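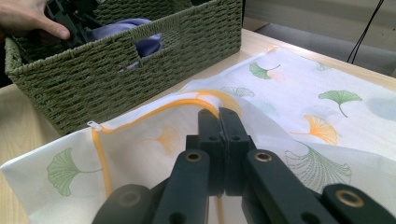

Suvach Household Guidance Team, Fabric Care Editor

Reading time: 2 minutes

Using and caring for a mesh laundry bag

A mesh laundry bag protects delicate items during machine washing and keeps small articles together. The white bag with the ginkgo leaf print and orange zip is used as the reference for this guide, but the procedure applies to any zipped bag of similar construction.

Before washing

Lay the bag on a clear tabletop and open the zip fully. Inspect the mesh for holes and pulled threads, paying particular attention to the fabric beside the zip tape. Damaged bags should be repaired before use.

Fasten all hooks and buttons on the garments. Sort light and dark items into separate bags and place them inside without folding them tightly. The bag should be no more than two-thirds full.

Close the zip along its whole length, easing it gently round any curve. Should the mesh catch, draw the pull back a little and free the fabric by hand. Where the bag has a cover for the zip pull, tuck the pull beneath it.

Washing and drying

Select the programme shown on the garment care labels. Where labels differ, follow the gentlest. Wash the bag with other items of similar colour so that the load remains balanced.

Remove the contents promptly at the end of the cycle. Shake out the bag, smooth the corners and hang it with the zip open until dry. Store it flat, away from hooks and rough surfaces.

Last reviewed: June 20, 2020

Contact us | Copyright Suvach | Back to top

This website uses cookies. By continuing to browse, you agree to our cookie policy.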